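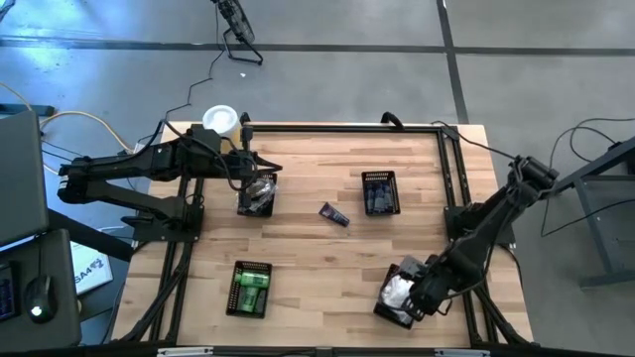

Page last changed: 24 May 2022

Small Spaces Board > Sorting and Storage > Little black baskets, I'm a convert

mossyporch
OK you guys talked me into it. I dumped the whole bathroom drawer out in January and then again this week, and the baskets are what made it stick the second time! Dark blue ones all stand up together in the middle basket, packed in close so they hold each other up. Green stuff gets its own. The one still in its crinkly clear plastic has a basket too. I still have a little purple tube lying out on the wood with no home. Where would you put it?

Baskets are the Prandero small ones. I love them way more than a person should love a basket.

kettleback58
Love it. In with the blues, easy. It's close enough in color, and you'll see the white label end if you stand it up that way.

larkandlumber
Disagree! Sorting by color looks great for a week and then you're hunting for hand cream at midnight. Sort by what you use it for. Also can we talk about that tabletop, butcher block strips like that are my favorite thing. Is it oiled or sealed?

mossyporch
Sealed, it wipes right off. And I hear you on color, but I reach for a color before I ever read a label, always have. My sister sorts by use and I can't find a thing at her place.

Next round is the hard stuff, the plastic bags and the half-opened packages. I got as far as spreading things out between the baskets

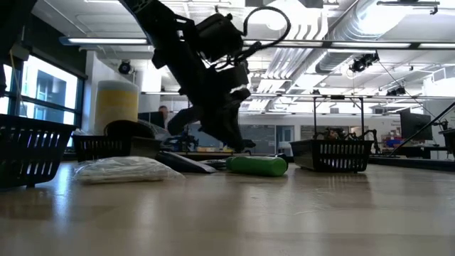 and my plan is one basket for anything still in a bag, one for whatever's open, and the third for odds and ends until I can face them. Tall things can stand behind. I'm so ready for this part!

larkandlumber
An odds and ends basket is where stuff goes to live forever. I had one with 58 things in it. Skip it!

kettleback58
Nah, everybody needs one. Just keep it small. And take things out of the bags before they go in, crinkly plastic eats half your space.

driftpin
+1 on losing the bags. Does anybody know if Frerichs still makes a divider that fits the Pranderos? The slots on mine would take one.

mossyporch
Ooh, dividers. No idea but now I want some. Purple tube is going in with the blues for now, sorry lark!

larkandlumber
I'll allow it. Tell us in a month if you can find your hand cream.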